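# Vaddale–Kosau tram extension: common questions

**When will the extension open?**

The first section, from Vaddale depot to Bassi Bridge, is planned to open in September. The second section, from Bassi Bridge to Kosau, follows once the signal work is finished. No month has been set for that part.

**How long is the new line?**

It is 9 miles long, with 16 stops. Four of those are shared with the existing Grorby line, so you can change there without leaving the platform.

**How long will the full trip take?**

Vaddale to Kosau is timetabled at 43 minutes. The bus takes longer at rush hour because it uses the same lanes as everyone else.

**Will the 4 bus still run?**

Yes, until the second section opens. After that it will be cut back to Bassi Bridge. Dorin Buzatu in the route planning office is taking comments on the new bus map, and the draft is posted at every stop it affects.
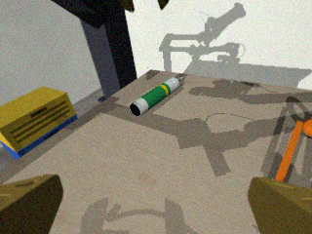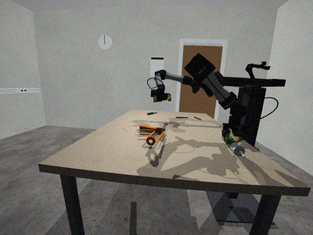
**Do I need a new fare card?**

No. Current cards work on the extension, and so do monthly passes. Paper tickets will be sold at machines on the platform but not on board.

**Can I bring a bike?**

Outside rush hour, yes. Use the rear door and keep the aisle clear. Folding bikes are allowed at any time if they are folded.

**Why is Mill Street still closed?**

A water main under the eastbound lane was deeper than the old drawings showed, and it has to be moved before track can go down. The sidewalk stays open on the north side. Deliveries to shops should use the alley entrance before 9 a.m.

**Will there be work at night?**

Some. Rail welding at the Kosau end has to be done when the street is clear. Homes next to the work get a notice through the door — if you live there and didn't get one, call the project line and ask for Ornella Serra.

**Are the stops step-free?**

All of them are. The Bassi Bridge stop also has an elevator down to the river path, which will open later than the stop itself.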